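Roadside Sign Permits in a Small Market: Project Report

3. Method

We looked at how a town the size of Prarer handles permits for billboards on its approach roads. The town keeps a paper register, and we were allowed to copy entries from it on a Thursday afternoon. It listed 89 signs. For each one we wrote down the owner, the face size and the renewal month.

4. Findings

Two companies, Ornora and Uchida, hold most of the permits. Plastix prints the vinyl for both but owns no sites. Eleven signs had a renewal month that had already passed, and three of those showed no owner at all. The clerk told us reminders go out by mail in May — if the address on file is wrong, the letter comes back and is filed.

Fees are set by face area only. A sign on the main highway pays the same as one on a farm road.

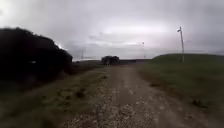
We think a second fee band based on traffic would be fairer, but the town has no recent counts for the smaller roads. Uchida said it would accept a band if the renewal term went up to two years. Ornora did not answer our letter.

5. Limits

We only checked the register. We did not visit the signs, so some may already be down.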